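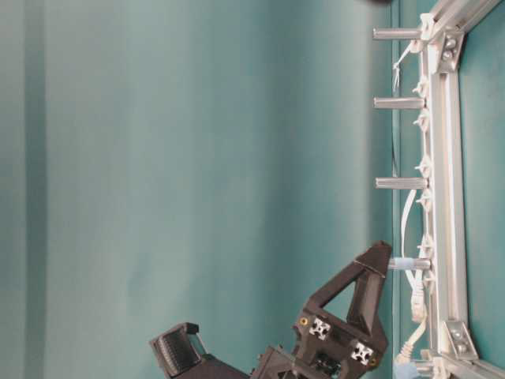
Session 5: Frames and Cable Runs
Warklow shared workshop, handout for the September group

Extrusion forgives almost everything except a bracket tightened too early. Put both corner brackets on finger-tight, square the rail, then go back with the hex key. The pegs stick out sideways from the upright, so anything slack beside them will get snagged sooner or later. Look at how the white cable bows out below the third peg, then decide how much bow your own build can afford. Clips are cheap -- a new connector costs you an evening.

Before next time:
Cut your upright to 142 mm. Measure it after cutting, too.
Bring 2 spare brackets. The Tendix bin is empty again, and hope is not a fastener.
Read page 31 of the notes, including the dull half.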